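Keeping Shoes Under Control in a Small Entryway
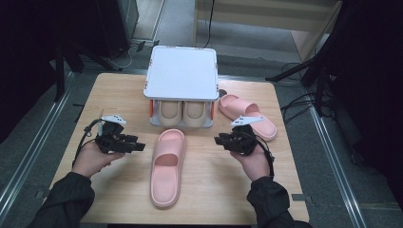

Page last updated: November

I live in an apartment where the front door opens almost straight into the kitchen, so whatever gets kicked off at the door ends up under the table. After years of tripping over sneakers I finally have a setup I like, and my neighbor Negin keeps asking me to write it down, so okay, Negin, I'm writing it down!

Start by measuring the door swing. I skipped this the first time and bought a lovely bench that the door hit every single day. Mine only clears 11 inches behind the hinge, so a low, narrow rack was the way to go. Slippers go on the bottom and the top stays free for whatever you wear most (slides for me, even in the cold months).

Smelly shoes: a spoonful of baking soda in an old sock, knotted, one per shoe, overnight. Shake it out over the sink when it gets clumpy. Please don't pour the powder straight in. I did that with my husband's work boots and he left white footprints all the way to the car.

For rubber or foam slides, dish soap and a soft toothbrush do the job. Rinse in cool water and keep them off the radiator – mine curled up like potato chips. Leather gets a damp cloth and nothing else until it's dry.

Wet boots stuffed with newspaper dry faster if you swap the paper after an hour or so. Brown packing paper works too.

One more thing – I keep six pairs out, total, for the whole family. Everything else lives in the bedroom closet, and if a new pair comes to the door, an old one goes back there the same night. My son Nima thinks this is cruel. He has four pairs of soccer shoes, so he would.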